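Notebook, cell 2
13 December 2020
Entry by Clodagh Foley

Purpose of the entry: record where we are with the leader arm on cell 2, what has changed in the job since the pendant went back in its cabinet, and what still has to be settled before the second shift takes it on.

Background for anyone reading this cold. Stikoteck sends us mixed returns. The Wirnance line can sort anything it has a drawing for and rejects the rest into a tote. Until this month the rejects were picked by hand at the long bench, one person standing, a full shift. The plan agreed with De Bruijn is that the arm does the picking and the person guides it from a chair. Operator moves the small leader arm, the large arm follows. Guided picks are logged, and Travix uses the log to decide which parts can go back to the automatic line.

Settings today
Follower speed limit left at the De Bruijn default.
Grip force one step down from yesterday.
Motion scaling 1:1. Tried 2:1 first thing and went back. It makes fine placement easier, but the operator runs out of reach on the leader and has to clutch twice per pick.
Keyboard stays on the slats at the back of the cell, inside the operator's reach.
Printed cover left on the table. Plain gray one is on order.

Task was the single upright cylinder, black, on the green side of the cover. Approach from the right, close, lift, move clear, set down upright, open. Repeat from a slightly different start. The white unit stays on the right of the table throughout as the fixed obstacle.
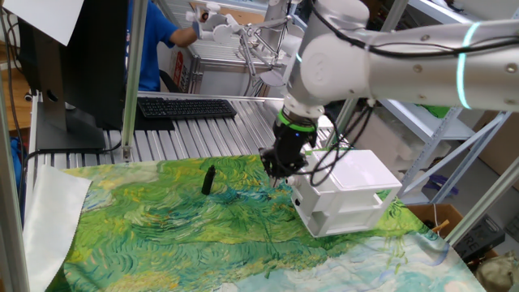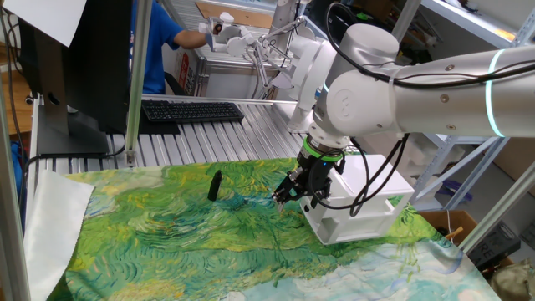

Photos: cell 2 fixed camera. Both show the follower arm near the white unit, cylinder standing to its left, operator at the back.

Observations

1. Approach height. Coming in low over the table is the hard part from the operator's seat. The operator faces the cell from behind the leader, so depth toward the near edge has to be judged from across the table. Two of us tend to stop high, then feel down in small steps. It costs time on each pick. A side view on the monitor would help, but the monitor currently faces the wrong way for anyone guiding. Moving it is a bracket job, no software.

2. Cable run. The bundle hangs in a loop near the wrist and comes down close to the white unit. No contact noted in today's log. I would still like another strap on the upper link before we allow wrist rotation past the current limit.

3. Upright parts. A small footprint tips if the fingers close off center. The fix is in the operator's hands: center first, pause, close. Put this on the card.

4. Clutching. New operators hold the leader too tightly and drift when they let go. Rest the forearm, release, look at the follower, then take it up again.

What it changes for people

Old job: standing, lifting totes, 300 parts a shift if the mix was kind. New job: sitting, one hand on the leader, eyes on a point across the table. Backs are better. I asked for comments at handover and got them.

Shoulders are not better. The leader is mounted high for a seated operator and the arm is held out in front for long stretches. Lower the mount or raise the chair. Chair is already near the top of its travel, so it will have to be the mount. Until then, change operator every 2 hours, and sooner if asked.

Attention is the other cost. At the bench people talked while they sorted. Guiding does not allow for much of that. Several said the shift feels longer even though the work is lighter. I don't have a measurement for this and am writing it down as reported.

Skill. The bench hands were good at knowing a part by its weight. The leader passes none of that back. They now go by finger opening and by how the part sits in the grip, and some are quick at it already. The experienced sorters are better guides than the people who came to us from programming, mostly on order of picks. Pay grade for the guiding role is still listed as "sorter." I have raised it and will raise it again in the staffing review.

Headcount. The question was put to me directly, so the answer goes here too. Eight people on the bench before, 8 on the rota now. De Bruijn's proposal has one operator looking after more than one cell once enough part types have moved to automatic. No date is attached to that in anything I have been sent. I have asked for it in writing, with the part list, before anyone is trained on a second cell.

Logging. Picks are stored against the operator's login. Agreed with the shift that the log is for part types and arm faults and will not be used for individual rates. Travix has the login field in its export and does not need it. Request sent to have it dropped.

Faults
Event 1963, follower paused on a joint limit during the move clear. Operator had swung wide around the white unit. Cleared from the keyboard, resumed without a restart. Same posture will do it again. Add a warning tone ahead of the limit if the controller allows one.

To do
Bracket for monitor, side view feed.
Leader mount down, measure against the shortest and tallest operator.
Extra strap, upper link.
Card: center, pause, close.
Chase Travix on the login field.
Repeat the cylinder task lying flat before going to mixed parts.

Grip force stays where it is until the flat runs are done. If you change it, write it in here with your initials.

C.F.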